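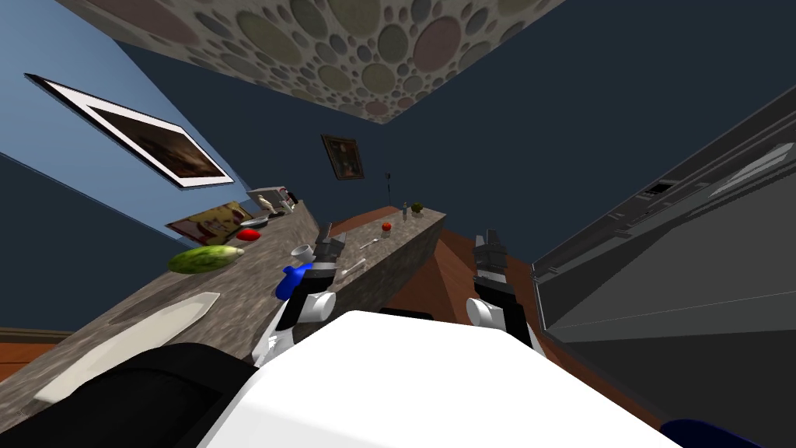 Aton kitchen simulator, reviewed after 37 hours of use
30 Nov 2021

I bought the Aton kitchen pack for a two-armed robot I am building in the garage with Lucía Bustamante. The arms are still on the bench waiting for shoulder brackets, and I wanted to start on the control code before December.

Setup took an evening. The installer wants its own Python and will not share. Our robot model loaded after I fixed 3 joint limits that had come across in degrees. The manual covers this on page 70, well after you need it.

The rooms are good. You get a granite counter, an island and enough small stuff to practice on: a cucumber, an apple, a fork, bottles, cups. Wall colors and ceiling patterns can be shuffled between runs. Some of the ceilings are ugly, but I left the shuffle on so the vision code would not get used to one room.

Gripping is where I spent most of my time. Bottles behave well. The fork does not – it slides through the fingertips unless you cut the physics step, and then everything runs at a crawl on my machine. Lucía got it to hold by making the finger pads thicker in the model, which we will now have to match in the real ones.

The head view can be tilted as far as the neck joint allows. I used that to check whether the arms stayed in sight while reaching over the island. With our neck mount they mostly did. We still moved the mount forward before cutting any metal, so the pack has saved us one bad part.

Complaints: no undo in the room editor, and saved scenes from version 7 will not open in the current one. Support answered my email about that and said no fix was planned. I had tried Vorton before this and its contacts were worse, though its editor was easier to use.

I would buy it again for arm work. For a wheeled base alone I would look at something cheaper.

– Severino Goicoechea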